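Bag First, Contents Second: An Interview on Packing Café Paper Goods

Friday, May 17, 2019

Obeidat supplies paper goods to cafés and small event caterers from a single building in Gatholm. The range is narrow: bags, lids, napkins, straws, stirrers, trays and inserts. Most of it ships flat and in bulk. A smaller part goes out as made-up kits, each in a paper carrier bag with handles, and the kits account for nearly all of the packing problems. We spoke with the company's packing lead, who wrote the current packing sheet and has revised it 6 times.
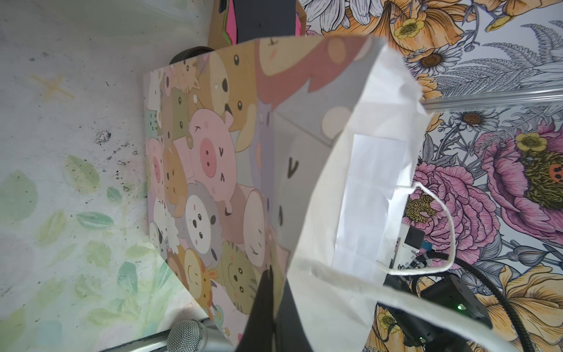
7 min read

The first question concerned the choice of bag. The company stocks both plain white carriers and printed gift bags, and the packing lead treats them as separate materials even when the nominal sizes match.

"A plain white bag creases easily and the creases stay," the packing lead said. "The top edge goes first. Once the top edge has collapsed you lose the opening, and then you are working with one hand holding the bag and one hand loading it. A printed bag is normally a heavier sheet, and ours has a coating, so the panels hold. The fold lines at the side are stiffer too. If you leave it half open it will try to close again."

Customers choose the printed bags for children's parties and the plain ones for counter service. The cartoon animal print has been the most requested since September, and that has had an effect on the work. A crowded print hides scuffs and shallow dents. A plain white panel hides nothing, and the rejection rate at the packing table is higher for that reason alone.

"People assume the printed bag is the difficult one. For us it's easier. You can put a corner of a box against the inside of a printed panel and the customer won't find the mark. On white they find it."

Handles were the next subject. Both bag types in the kit line use twisted paper or cord handles anchored inside the rim. The packing sheet has a full section on them. A handle that has fallen inward blocks the opening, and a handle that has fallen outward catches on whatever is standing next to the bag. The sheet calls for the rear handle to be raised and the front handle to be turned out before anything is loaded.

"We used to skip that step. Then we looked at where the time was going. Most of the delay in a kit is the handle. You put a lid in, the lid lands on the handle, you take it out again. On a twisted paper handle there is also some spring, and it depends how the bag was stored. If it was flat under a stack, the loop stays bent to one side for good."

Asked whether the bags could be stored open to avoid this, the packing lead said that it had been tried for one customer, Brasero, a café group that takes 1,100 kits in a normal month. The floor space needed was too great, and open bags nested inside each other picked up creases at the gussets. The bags are now kept flat in bundles of 100 and opened at the table.

The conversation moved to molded pulp. The kits for hot drinks include a pulp piece, used to keep the other items from shifting. Obeidat buys these from an outside mill and does not finish them further.

"Pulp is a rough material and people should expect that. It is fiber that has been drawn onto a mesh and dried. One face is smoother than the other. The thickness changes across the part, and the rim is always the strongest area. If you have to pick it up by anything, pick it up by the rim or by a narrow section where two walls come close together. Don't pick it up by the floor."

The floor of a pulp part, in the packing lead's account, is where damage begins. Wherever the sheet steps down from a raised feature into the basin, the fiber is stretched thin during forming. Any cut or slot placed there will have a ragged edge, and the edge will run if the part is flexed. The company accepts torn openings up to a certain size so long as the rim is whole.

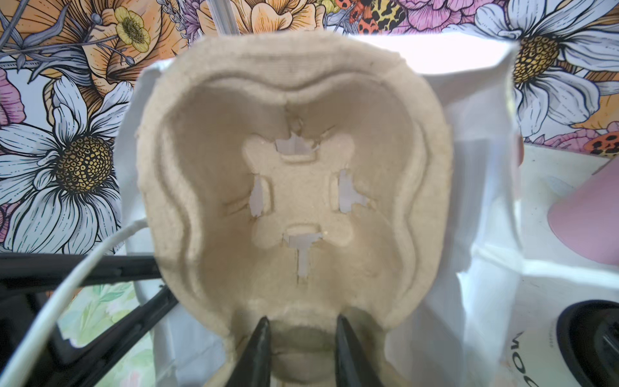
Molded-pulp insert: raised lip, stepped wall, and torn openings near the center platform.

"We classify by the lip first," the packing lead said. "Is it continuous, is it crushed anywhere, does it sit level. Then the wall. Then the middle. I have had new staff reject a part because the slots in the middle looked untidy. They always look untidy. It's a fibrous edge. What I want to know is whether the piece still has its shape when you hold it at one end."

The test on the packing sheet is done at one end only. The part is pinched at its narrowest point and lifted clear of the table. If it sags or folds along a groove, it is set aside for baling. If it holds, it goes in the bag. The sheet gives no figure for the force, and the packing lead does not think one would help.

"Enough to hold it. If you leave a dent in the ridge you used too much. Pulp takes a dent quietly and it doesn't come back. With carton board you feel the crease happen. With this you don't feel much at all."

Moisture makes a further difference. The Gatholm building is not humidity controlled, and pulp that has been sitting near the loading door is softer than pulp from the center racks. The kit line draws from the center racks only. The outer stock is used for bulk orders, where the parts travel stacked and support each other.

Some of the pulp is now being replaced. A trial called Vustavico, started with Brasero, substitutes a folded cardboard holder for the molded piece in the smaller kit. The holder ships flat and is set up at the table, which adds a step. The packing lead gave a mixed account of the results so far.

"The board is more predictable. Two edges, two faces, and it slides down the side of the bag. Pulp drags on paper, because both surfaces have a tooth to them. But the board doesn't grip anything. A lid next to pulp stays next to pulp. A lid next to board can go underneath it."

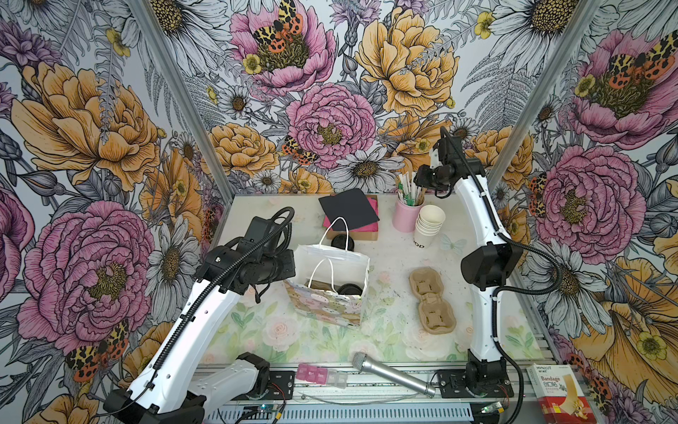 Loading order is the section of the packing sheet that has been rewritten most often. The present version puts the cardboard piece in first, against one side wall, and the lids on the opposite side, so that neither has to be moved to make room for the other. With the gift bag standing open toward one side of the table, a brown cardboard item at the left and a black lid at the right is the arrangement the packing lead wants to see before anything else is added. A second lid waits behind the bag near the rear handle, and the box of pink napkins is kept at the back. Wrapped straws and stirrers go off to the far right, where a sleeve cannot brush them over.

"The back of the table is for things you take from often and that don't roll," the packing lead said. "Napkins are good there. The box keeps them square. Straws I would never put at the back. They're light, they're in a bundle, and if you knock the bundle you spend the next kit picking them up."

Lids receive particular attention. A round lid is easy to lift from a flat surface only if there is a gap under the rim, and on a smooth tabletop it will slide before it lifts. The sheet recommends approaching from the edge and tilting the lid up before taking hold. Inside the bag, lids are placed on edge where there is room. Flat lids stack on the bottom and leave the other items standing on an uneven base.

"A lid on its edge needs something to lean on. That's the only reason the cardboard goes in first. If you do it the other way around, the lid falls flat, the board comes down on it, and you have a mark on the lid. It's a black lid, so the mark is gray and you can see it from across the room."

Napkins are loaded next, with the folded edge up. Straws and stirrers go in last, upright, in the corner with the most space. The sheet allows them to stand above the level of the other contents as long as they are below the rim. Anything above the rim interferes with the handles when the bag is lifted, and a thin wrapped item that has been pinched by a handle is usually bent.

The packing lead does not use void fill in the kits. Crumpled paper was tried in an early version and removed in the second. It held the contents well during loading and then compressed in transit, which left more empty space than before.

On the tabletop itself, the packing lead had one recommendation for other small packers. The covering should be wiped clear of paper dust at each changeover. Dust from pulp is visible on a pale surface and is then carried on the base of the bag.

"A bag base picks up everything. You won't notice it on brown paper. On a white bag it shows as a ring."

The next revision of the packing sheet will deal with unpacking. Brasero returns unsold kits at the end of a promotion, and the contents are sorted back into stock. The printed bags usually survive this and the plain white ones usually do not. The draft instructs staff to remove the straws first and the pulp or cardboard piece last, and to fold the bag along its original gusset lines with both handles laid outside the panel.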